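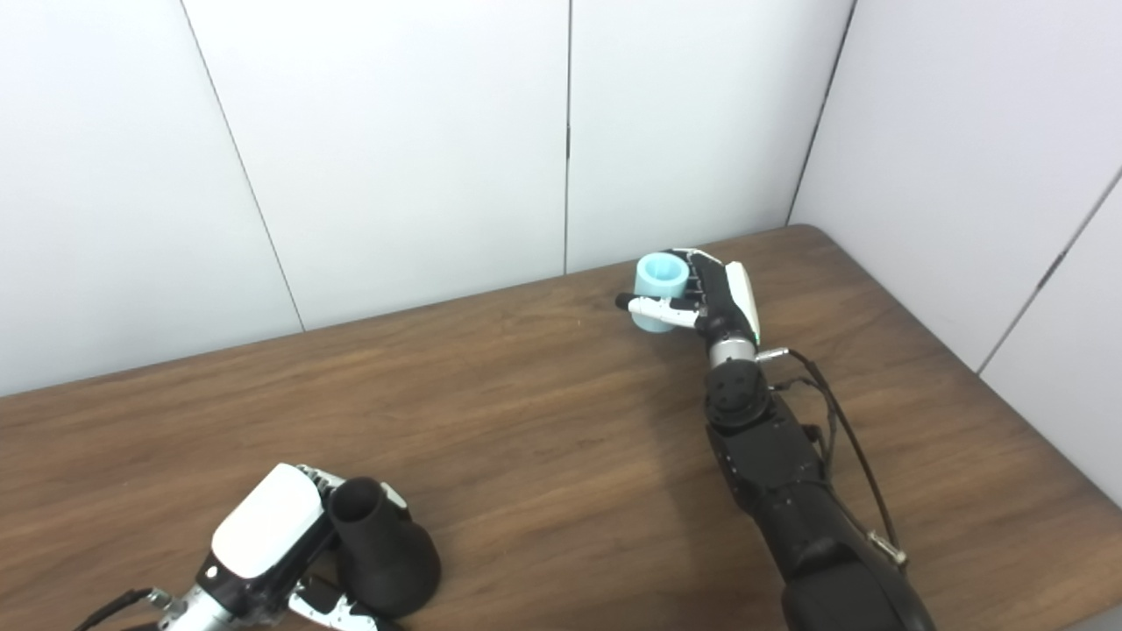
Posted by benchrat_27 on 10th December
Board: End effectors and hands
Subject: Fingered hands vs. parallel grippers for cups

I've been running the Stustar hands on both arms and I'm trying to decide if they stay on. Before this I had Cunari parallel grippers on the same arms. The test is simple. Light blue cup for the right hand, black cone-shaped piece for the left, bare table, white panels at the back and right side. Teleop only, no policy yet.

I did 200 grasps with each setup. The Cunari dropped or missed 15. The Stustar dropped or missed 27. So the hands are worse on paper, but most of the misses were me putting the thumb in the wrong place during the first half.

Has anyone here kept fingers for this kind of work, or did you go back to jaws?

---

tallow_k wrote:

Went back to jaws. A cup is a cylinder and two flat pads hold a cylinder fine. You are paying for a lot of joints you don't need.

---

mossgate wrote:

Depends what comes after the grasp. If all you do is lift and set down, tallow_k is right. If you want to tip the cup or turn it in the hand, jaws get annoying fast.

How are you routing the cable on the right arm? It loops out from the wrist and hangs down the side. I had one like that on a Huanca arm and it snagged whenever joint five went past its usual range.

---

benchrat_27 wrote:

Pouring is next, so yes, tipping matters.

The cable has not snagged so far. I left the loop big on purpose so the wrist can roll. I can tie it in closer but then it pulls at full roll.

---

tallow_k wrote:

You can pour with jaws. I have a Trurkholm two-jaw that pours all day with rubber pads on it. The wrist does the tipping, not the fingers.

---

mossgate wrote:

With an empty cup, sure. Fill a soft one and squeeze it with two pads and see what happens to the rim. Fingers wrapped around the side spread the load.

---

tallow_k wrote:

Then turn the force down. Same fix for both.

---

ohmsweetohm wrote:

What does the hand weigh compared to the gripper? I'd look at that before anything else if you reach to the back of the table a lot.

---

benchrat_27 wrote:

The hand is 410 grams heavier than the gripper with its mount. I had to redo the payload settings on both arms. Before I did that, the right one sagged at full reach.

I'll rerun the hands with the thumb preset fixed and post the new count. If it's still over 15 the Cunaris go back on for the cup and I'll keep one hand for the cone.

---

mossgate wrote:

Post the joint five range too if you log it.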